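Devgate handheld gripper group, minutes, 29 May 2018
Written up by me, so blame me for the spelling
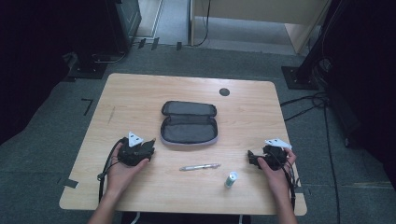 We started with the recording rules, which took most of the hour (no surprise there!). The Aitken room has its own habits and the Skoltivmont room has others, and I said I'd like one sheet for both. Everybody was fine with that, so I'm drafting it.

Marker plates first. We agreed to look at both plates before every session and wipe them with a dry cloth, no sprays. If a dot is scratched, the plate gets swapped and the session gets a note. I asked whether a tiny scratch counts and the answer was yes, it counts.

Cables: they stay off the tabletop as far as possible and never cross in front of the person holding the grippers. Skoltivmont wants them taped down on the floor too, and I'm all for it after tripping twice in May.

Then the long one, how many takes per person. Villunetti asked for 200 in a sitting. Several of us thought that was a lot on the wrists, me included, so we settled on a break after every 4 takes in a row that go wrong, and a proper rest whenever anyone asks for one, no questions.

File count so far is 456 out of the 2000 we promised. Bad takes stay in the folder with a label, please don't delete them!

Pencil case tasks carry on as they are. Bottle caps moved to next time. I still owe everyone the key list for the Aitken room.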